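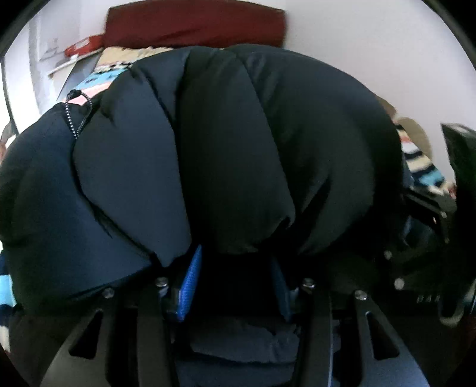

Carlow hooded down jacket, dark navy

Outerwear > Jackets > Down Care > Helleo Down Wash

Helleo Down Wash is a liquid cleaner for jackets, vests and sleeping bags filled with duck or goose down. It contains no bleach, no fabric softener and no added scent. It rinses out at low temperatures and leaves very little behind in the fill, so the clusters can open up again in the dryer. It can also be used on feather pillows.

One bottle does up to 24 jackets in a front-loading machine. Use two capfuls for a jacket and three for a sleeping bag. In hard water areas add half a capful more.

Before washing, empty the pockets, close all zippers and undo the cuffs. Wipe the collar with a damp cloth and a drop of the wash. Run a gentle cycle on cold or warm, then a second rinse with nothing in the drawer. Do not use a top loader with a center post - it can tear the inner walls that hold the down in place.

Drying takes longer than most people expect. Set the dryer to low and add two or three clean tennis balls. Stop every half hour and break up any clumps by hand. A mid-weight jacket needs nearly 2 hours, a winter parka more. Feel along the seams and inside the hood before you put it away, as those spots hold water the longest.

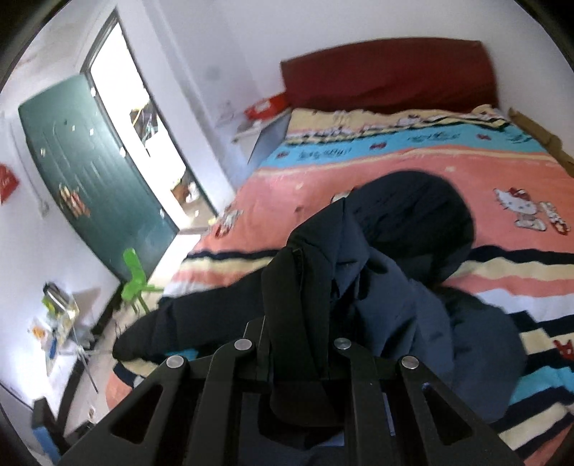

Roya Babaei wrote to us in January that she had washed the same coat three winters running with Helleo and that the fill still came back full, though she now gives it one more turn in the dryer than our label suggests. The label on the new bottle has been changed to match.

Do not use on leather trim, suede or waxed cotton. For synthetic fill, see Helleo Sport Wash. Store the bottle upright and away from frost. If it has thickened, stand it in warm water and shake.

Item number 313. Sold singly or by the case. Made for Grirkport Outdoor Supply.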